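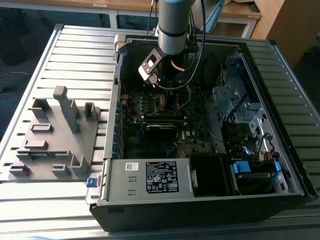 Gehäuse liegend auf der Werkbank, Seitenteil abgenommen, Netzteil vorn

Ticket 227 — Rechner geht nach wenigen Sekunden wieder aus
Kategorie: Desktop / Hardware
Status: in Bearbeitung
Standort: Werkstatt Nomov, großer Arbeitstisch

Meldung

Guten Morgen zusammen und vorab schon einmal danke, dass ihr euch das alte Schätzchen noch einmal vornehmt! Es geht um den schwarzen Tower aus der Buchhaltung bei Czerwiński, auf dem nach wie vor das Lagerprogramm Tronuveo läuft. Seit Dienstag startet er nicht mehr richtig: Ich drücke den Knopf, die Lüfter laufen an, es brummt einmal kräftig, und nach 5 Sekunden ist alles wieder dunkel. Manchmal versucht er es von selbst noch einmal, manchmal bleibt er einfach aus. Auf dem Bildschirm kommt gar nichts, nicht einmal das Logo.

Ich habe schon eine andere Steckdose genommen, das Stromkabel getauscht und alles abgezogen, was man abziehen kann (Maus, Tastatur, Drucker, sogar den kleinen Lautsprecher, an dem ich sehr hänge). Hat leider nichts geändert. Die Daten sind auf dem Server gesichert, da müsst ihr euch also keine Sorgen machen. Schön wäre es trotzdem, wenn die Festplatten unangetastet blieben.

Erste Durchsicht

Lieben Dank für die ausführliche Beschreibung, das hilft uns wirklich sehr, denn bei den meisten Meldungen steht nur »PC kaputt«. Der Tower liegt jetzt bei uns auf der Seite und ist offen. Die blauen Kunststoffriegel am Laufwerksbereich lassen sich alle noch gut bewegen, das ist bei Geräten in diesem Alter keine Selbstverständlichkeit. Die Platten haben wir wie gewünscht in Ruhe gelassen und nur die Stromstecker abgezogen, damit sie beim Testen nicht jedes Mal mit anlaufen.

Als Erstes kam das Netzteil dran, weil ein so schnelles Abschalten gern von dort kommt. Am Tester liegen alle Spannungen im grünen Bereich, auch nach einer halben Stunde unter Last. Wir haben zur Sicherheit ein zweites aus dem Regal angeschlossen, mit demselben Ergebnis: Lüfter an, Brummen, aus. Damit ist das Netzteil für uns aus dem Schneider und darf bleiben.

Zweite Durchsicht

Danach haben wir uns den Speicher vorgenommen. Riegel heraus, Kontakte gereinigt, wieder eingesetzt, Startversuch. Keine Änderung. Mit einem Testriegel aus unserem Bestand ebenfalls keine. Ganz ohne Speicher verhält sich der Rechner übrigens genauso, er kommt also gar nicht erst so weit, sich darüber zu beschweren. Die Knopfzelle haben wir bei der Gelegenheit gleich erneuert, die alte hatte nur noch knapp 2 Volt und hätte euch spätestens im Herbst mit einer falschen Uhrzeit geärgert.

Bleibt der Bereich um den Prozessor. Der Kühler ist inzwischen herunter, und ich muss sagen, die Wärmeleitpaste hatte ihre besten Jahre hinter sich — bröselig wie alter Fensterkitt, und in der Mitte war so gut wie keine mehr vorhanden. Das würde zu der schnellen Abschaltung durchaus passen. Bewiesen ist es damit noch nicht, ein Schaden an der Platine kommt genauso infrage, und ich möchte euch nichts versprechen, was ich morgen zurücknehmen muss.
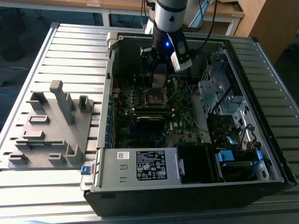 Nächste Schritte

1. Prozessor und Kühlerboden mit Isopropanol reinigen, bis das Tuch sauber bleibt.

2. Sockel und Haltemechanik bei gutem Licht mit der Lupe prüfen. Falls etwas verbogen ist, bitte nicht selbst daran herumdrücken, sondern kurz hier im Ticket eintragen.

3. Neue Paste dünn auftragen. Wir nehmen die graue von Givis aus der oberen Schublade, die Tube ist angebrochen und sollte ohnehin weg.

4. Kühler aufsetzen, Schrauben über Kreuz in 2 Durchgängen anziehen, Lüfterstecker nicht vergessen (ist uns allen schon passiert, mir auch).

5. Startversuch nur mit Speicher und Monitor. Laufwerke bleiben vorerst stromlos.

Rückfrage an die Buchhaltung

Könntet ihr bitte noch überlegen, ob der Rechner in den Wochen davor lauter geworden ist oder nachmittags langsamer lief? Und stand er vielleicht dicht an der Heizung oder unter dem Tisch zwischen Kartons? Das wäre für die Suche nach der Ursache hilfreich, und beim Zurückstellen könnten wir gleich einen luftigeren Platz aussuchen.

Antwort der Buchhaltung

Ja, lauter war er, seit Februar bestimmt! Wir dachten, das gehört in dem Alter dazu, und haben die Tür zum Nebenraum zugemacht. Er stand tatsächlich zwischen der Heizung und den Ordnern vom Vorjahr. Die Ordner räumen wir heute noch ins Archiv. Bis er wieder da ist, arbeiten wir am Platz gegenüber, das geht ganz gut, nur an die Etiketten kommen wir von dort nicht heran. Falls ihr also zwischendurch schon etwas wisst, freuen wir uns über eine kurze Nachricht.

Vermerk Werkstatt

Danke, das passt gut ins Bild. Wir melden uns nach dem Startversuch. Wegen der Etiketten richten wir euch bis 14 Uhr den Drucker am Ausweichplatz ein.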